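To: manipulation list
Date: Nov 7, 2020
Subject: Re: wrist-only policy, Kerslake results and a complaint

> Two things from the Kerslake side. First, the retrained policy is on the
> server, same network as before, wrist view only, 1000 demonstrations.
> Second, I still don't see why we estimate the grip opening from the tag
> when Flikano gives us a motor position for free. It's a number. It arrives
> on time. Why are we doing vision to learn something the motor knows?

It does arrive on time, I'll give it that. So does my electric bill, and I don't trust that either.

The motor position tells you where the motor is. Between the motor and the tips there is a linkage, and in the linkage there is slop, and when the fingers close on something stiff they bend a little as well. On a soft object none of this matters much. On a hard one the encoder says "closed to 17 millimeters" and the tips say otherwise, by up to 3 millimeters on our worst gripper. We measured it with calipers, which took an afternoon and did nothing for anyone's mood.

More to the point, the people collecting demonstrations with the handheld Winora unit have no motor at all. They have a trigger and a spring. If we want the handheld data and the arm data to mean the same thing by "grip opening," the number has to come from something both of them have, and what they both have is a camera and a printed square.

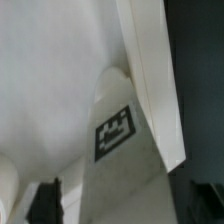

On to the thing I meant to write about, which is what happens when the view is bad. The claim in the Plumia draft is that the policy degrades gently when half of what it sees is of no use to it. I believed this about as much as I believe the weather app. But we do get plenty of such views, where one big pale out-of-focus surface takes over the upper left and the only thing with real contrast is the tag on the rounded finger, sitting there at a tilt. The cells are a bit blurred, though the thick black border stands out well against the pale plastic, and the border is what the corner finder cares about first. So in views of this sort the opening estimate has the best material to work with, and the rest of the network is left to make what it can of large areas of nothing much.

We tested that by cheating on purpose. We took the 30 held-out episodes and blurred everything except a patch over the tag, then ran the policy offline against the recorded actions. The error in arm motion went up, as it should. The error in grip opening barely moved. Then we did the reverse and blurred only the patch, feeding in the raw estimate with its gaps, and the grip commands went to pieces: open, shut, open, like a clam with a grudge. With the gaps filled by holding the last good value, most of that went away. The draft has a whole section on learned gap filling. I would cut it down to a paragraph and a sheepish look.

Before someone asks, offline error is not task success. I know. We have the arm runs booked for December, and until then the sentence in the abstract that says "robust to occlusion" should be taken out and left somewhere it can't hurt anyone. "Tolerates loss of background detail" is duller and we can defend it.

A few smaller items.

The fingers are getting grubby low down. It hasn't reached any tag I've looked at, but please wipe them before a session, and please don't use the solvent, which takes the print off along with the dirt. We lost one that way and spent a day blaming the lens.

The tag detector is still running with its default threshold. Lowering it picks up more of the blurred tags and also, now and then, finds one in a corner of the bench. I'd keep the default and log the misses. The logging flag is in the Plumia branch and is off unless you turn it on, so turn it on.

As for the Flikano motor position: keep recording it. I'd like it in the arm data as a cross-check, and the gap between it and the tag estimate turns out to be a decent clue that something stiff has been grabbed. If someone wants to make a contact signal out of that, they're welcome to it – I have a paragraph to shorten.

Could Kerslake resend the checkpoint with the normalization file? The one on the server is from the previous run, unless you really do mean for the arm to start every episode under the table.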